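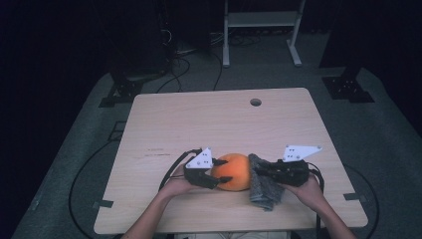 Handheld pair losing pose on one side, left unit only

Forum: Cells and Stations > Maintenance

kv_bench
Posted July 2025

Station is a seated operator with two handheld grippers, both cabled, white marker plate on top of each one. Task set is produce wiping: hold the fruit with the left, wipe with a cloth in the right. The Grirnano controller reads jaw opening from each unit over its cable, pose comes from the plates.

Symptom: the left unit drops pose for a fraction of a second, then comes back with the plate rotated a few degrees from where it was. Jaw opening stays clean through the dropout. Right unit is fine all day.

Done so far: reseated both connectors at the controller. Swapped the two cables end to end. Fault stayed on the left. Reprinted the left plate. Fault stayed.

Room is kept dim because the overheads put glare on the plates. Would like to avoid taking the left body apart if I can.

mullion_7
If jaw opening is clean and you have swapped cables, stop looking at the cable as a signal path. Look at it as a mechanical load. Where does the left one go when it leaves the gripper?

kv_bench
Down over the left side of the table and in a wide loop on the carpet. Right one goes down past the hand and loops on the floor on its side. No strain relief on the table for either.

mullion_7
Then every time the left hand lifts, the table edge drags on the cable and the cable pulls on the body. Put a clip on the table edge, leave enough slack above it for full reach, and run it again.

tarn_oxide
Disagree. A cable pull moves the whole gripper, and the plate goes with it. Pose would follow the motion. It would not drop out and come back rotated. That is the plate moving relative to the body, or the solver flipping between two answers on a flat target seen at a shallow angle.

Check the plate screws first. We run the same style of mount at the Kisville site and the screws back out. The plate looks tight until you push on the corner farthest from the mount.

mullion_7
Backed-out screws give you a slow drift. He has a step.

tarn_oxide
They give you a step if the plate has two resting positions. Ours did. The part rocks on a burr left over from printing. File the seat flat, then refit.

kv_bench
Pushed on the corner as described. It moves, not by much, but it clicks. Right one does not. I changed only the plate when I reprinted and never looked at the seat under it.

ply_and_shim
Before you file anything, record a baseline. Set the left gripper in a fixed cradle, plate toward the camera, hands off, and log 2,000 frames. If it holds still there and jumps in use, tarn_oxide is right. If it jumps in the cradle too, it is the solver or the lighting, and filing the seat will do nothing.

Also, dim is fine for glare, but check your exposure time. Long exposure plus a fast wiping stroke smears the dots on the plate.

tarn_oxide
The wiping hand is the right one, and the right one is the good one. Exposure is not it.

ply_and_shim
Fair point on the stroke. I would still take the baseline.

kv_bench
Baseline taken. No dropouts and no steps in the cradle. Then pressed the loose corner with a pencil while logging, and got the step, about 3 degrees, same direction as in use.

Pulled the plate. There is a ridge along one side of the seat. Filed it down and refitted with new screws and a drop of low-strength threadlocker — the Gristthorpe mount drawing does not call for any. Corner no longer clicks. Redid the plate-to-jaw calibration after refitting.

tarn_oxide
Put a paint line across each screw head so you can see it if they turn. Add it to the start-of-shift check.

mullion_7
And fit the edge clip. The cable did not make the ridge, but something has been working those screws, and the side load from a dragging cable is a good candidate.

kv_bench
Clip ordered, one for each side. Steps are gone on the left, but I still get a short dropout now and then when the operator rolls the left wrist outward. Pose comes back where it should.

mykhailiuk_cells
That last one is occlusion or plate angle. The plate goes near edge-on to the camera at the end of the roll. We had it on a cell in January and changed the mount wedge to tip the plate up more. You lose a bit of clearance on top of the body. Recalibrate after, both units, even if you only change one.

kv_bench
Will try a steeper wedge on the left once the clips are in. Does anyone have the screw length for the thicker wedge? The drawing only lists the standard one.

mykhailiuk_cells
Go 2 mm longer than standard. Check that they do not bottom out in the body before the plate clamps.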